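3.2 How tightly woven containers shape household sorting habits

We began this part of the study expecting the weave of a basket to matter very little. People put keys, batteries, receipts and rubber bands into whatever is closest, or so the older work on domestic clutter would have us believe. The diaries from Nesov told a livelier story! Participants had a great deal to say about their baskets, and much of it concerned the bottom: whether small things slipped through, whether crumbs collected there, and whether a hand could find what it wanted without the eyes helping.

We therefore separated the containers in the diaries by two features, the height of the sides and the openness of the weave. Low, tightly woven baskets (Figure 4) were the type most often kept on a table or a hall shelf. Tall baskets with an open weave were mostly kept on the floor and used for soft goods such as scarves, towels and yarn.

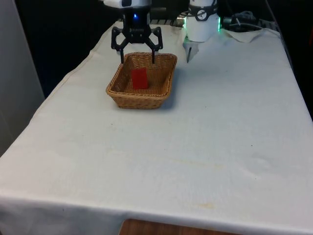

Figure 4. Low-sided wicker basket with a tight weave, on a white cloth, holding a small red block.

The sample for this section was 79 households, each of which kept a diary for 10 weeks. Every household wrote one entry on Friday evening, listing what had gone into the basket, what had been taken out and what had been moved somewhere else. The Friday entry was Afonso Teixeira's idea, and it worked wonderfully well. A daily diary in our pilot had produced short, tired notes ("same as yesterday" was a favorite), while the weekly one brought out small histories of single objects – a spare button that stayed put for the whole study, a library card that kept coming back after being put away in a drawer.

Two patterns stand out. The first is that low baskets were emptied more often than tall ones, even when they held less. Participants linked this to being able to see everything at a glance. One wrote that a shallow basket "nags me in a friendly way," and we have adopted the phrase in our own discussions. Karam, the district with the smallest apartments in the study, showed the pattern most strongly. Tables there were used for meals, homework and repairs in the same evening, so anything sitting on them had to earn its place.

The second pattern concerns what we call settling. An object has settled when it appears in five or more entries in a row with no mention of being used. Settled objects were far more common in tall baskets, as we had predicted. What delighted us was the behavior of settled objects in low baskets: they tended to become sorting markers. A household would leave one item at one end and then group other things in relation to it, with coins on the near side of an old thimble, for instance, and stamps beyond it. In eight households this arrangement survived a complete emptying and refilling of the basket. 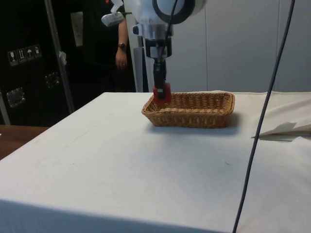
Ghassan Saliba, who coded the Grarkel diaries, suggested that length matters here as much as height. A long rectangular basket has two ends, and people readily give the ends different jobs. Round bowls offer no such help, and participants who used them described sorting by layer, with the newest things on top. We find this persuasive, though our group of round-bowl households was too small to test it properly, and the question deserves a study of its own.

Material had a weaker effect than we had hoped to find. Wicker was praised for its lightness and its quiet – several people disliked the clatter of keys in a ceramic dish – but the emptying rates for wicker and for ceramic dishes of similar depth were close. Felt containers were emptied least often of all. We are careful with this result, as most of the felt containers came from Storkari, where the April diaries overlapped with a busy season of spring cleaning and some entries were brief.

Section 3.3 turns to lidded containers, where the picture changes a good deal and where settling appears to follow a different course.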